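Textiles and Clothing > Open Textbook > Unit 4

Chapter 11
Caring for Knit Garments

Beatriz Caldeira and Clementina Lobo

A cotton T-shirt is one of the simplest garments most people own, and it is often the one they treat worst. It gets washed with towels, dried on high heat, and pushed into a drawer while still a little damp. After a year of this the neckline ripples, the side seams twist toward the front, and the body is wider and shorter than it was in the store. Many owners blame the maker. In most cases the cause is a mix of how the cloth was knitted and how it was washed, dried, and stored.

This chapter deals with the second half of that problem. Chapter 10 explained how a knit is built from rows of loops, and why a loop can stretch and recover in a way that crossed threads in a woven cloth can't. Keep that picture of the loop in mind as you read. When a wet shirt hangs by its shoulders, the weight of the water pulls the loops long and narrow. When the same shirt tumbles in a hot dryer, the loops relax and draw up. Nearly every change of shape described in the following pages comes back to one of these two movements.

We begin with sorting. Color matters, but so does weight. A heavy pair of jeans in the same load rubs against a light jersey for the whole cycle, and zippers and hooks can catch single loops and start a hole. Close zippers first. Turn printed shirts inside out so that the lettering doesn't scrape against the drum or other clothes.
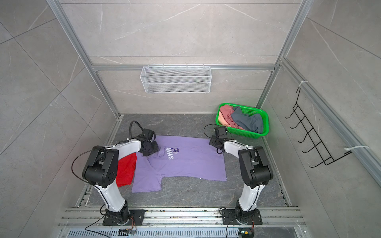 Drying takes up the longest section of the chapter. Flat drying is slow and needs space, but it puts almost no load on the shoulders. Line drying is faster. If you use a line, fold the shirt over it at the waist and keep the pegs away from the collar. Tumble drying is the hardest on cotton knits, and a lower setting with a slightly longer run does less damage than a short, hot one.

Folding and storage come last. Knits should be folded and laid in a drawer or on a shelf. Wire hangers leave points at the shoulders, and a heavy sweater left on one through the summer may never sit properly again. The method taught in this course starts with the shirt face down, sleeves spread and the hem pulled straight. Fold each side in toward the center, turn the sleeve back on itself, and bring the hem up to the collar in two folds. Smooth the cloth with the flat of the hand before each fold. Creases that are folded in will still be there in November.

The case study at the end of the chapter follows the Murura laundry, which washes staff shirts for a hotel in Mota. Its owners kept a record of 197 shirts over two seasons and noted when each one was taken out of use. You will be asked to read their table and suggest changes to the wash routine.

Terms to know before you start: jersey, rib, torque, relaxation shrinkage, colorfastness, pilling. Each is defined at the point where it first appears, and again in the glossary on page 511.

For the first exercise you will need one cotton T-shirt you don't mind marking, a tape measure, and a laundry pen. Measure the body length and chest width before washing and write both figures inside the hem. Leave the shirt unwashed until you reach Section 11.2.

Related chapters
Chapter 9: Fibers and Yarns
Chapter 10: How Knits Are Made
Chapter 12: Stains and Spot Cleaning
Chapter 13: Mending a Seam
Chapter 22: Reading a Care Label

Copyright Jinatska Open Press | Contact the editors | Back to top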